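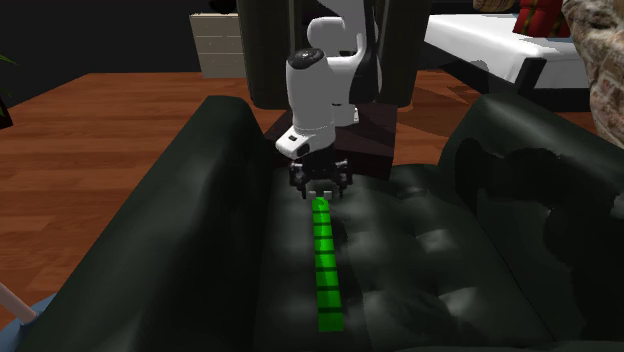 Fiction > Short Stories > The Green Bar

Print this story | E-mail this story

The Green Bar

Saron Tefera did not believe the number.

"Thirty-six out of 36," Digby Costigan said again. He had the log open and his coat already on.

"In the simulator."

"Where else would it be?"

She pulled up the sofa world. Black leather, buttons sunk in the seat, the white arm hanging over it with its fingers open a little. The long green bar lay on the cushion. Digby's new planner was supposed to work out how to grip a jointed thing on a soft surface, and according to Digby it now did.

"How soft is the cushion?" she asked.

"It looks soft."

"I know how it looks. What does the contact model say?"

He took a while to answer. Trastedis had bought the furniture from Vaselberg in August, bed and drawers and houseplant together, and people at the office had been pleased with the creases in the leather.

Saron opened the file herself. The sofa was one rigid body. The creases were paint, as far as the physics cared. And the planner wasn't finding the bar with the camera at all — it read the pose straight out of the simulator, every joint, perfect to the last digit.

"That was for debugging," Digby said. "Yu-na put it in."

"Yu-na left it in. You ran with it."

She switched the pose feed off, set the perception node to Sun, which was their own and not very good, and added 15 millimeters of give to the seat. Then she started four runs.

On the first the fingers closed on air. On the second they pushed into the cushion and the planner reported a grasp. She played that one back for him twice.

"It says success," said Digby.

"It says that whenever the motor stalls."

He took his coat off. The demo for Ottavio Caputo was on 12th October, and the slide with the number on it had gone out that morning.

"Two of the four might still work," he said.

Saron let the third one run.

Contact | Copyright Trudby Stories | Back to top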